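Clear phone stands, are we fans?

bangash_27
Okay I have to gush a little! I finally swapped my old bent wire stand for a clear acrylic one and I love it. The phone looks like it's floating, and the glossy colored back gets to show off for once (mine's a pink to orange fade, it deserves it). Anyone else using one at a work table?

nestthorpe_nell
Yes!! Mine lives on a white board on top of a wooden table and the stand almost disappears. One phone up, one lying flat, and I still have room to work.

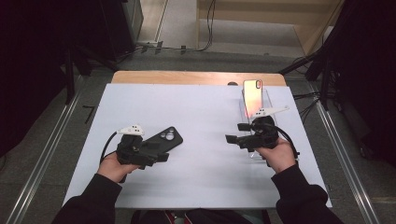

Reply 2

Zeeshan Swati
Pretty, but I went back to metal. Acrylic scratches if you so much as look at it, and every fingerprint shows. Mine slid too whenever I tapped the screen hard.

bangash_27
Tiny clear rubber dots on the bottom, Zeeshan! Pack of 10 at Pellstead and mine hasn't budged. For prints I use a glasses cloth.

Zeeshan Swati
I'll give you the dots. Still not sold on the scratches.

beris
Team acrylic here, but get a thick one. My thin one cracked at the bend by September. Also nell, I'm stealing the white board idea, so much nicer than my stained tabletop!

nestthorpe_nell
Do it! Mine sticks out a little past the front edge and I like it that way, more space for my wrists.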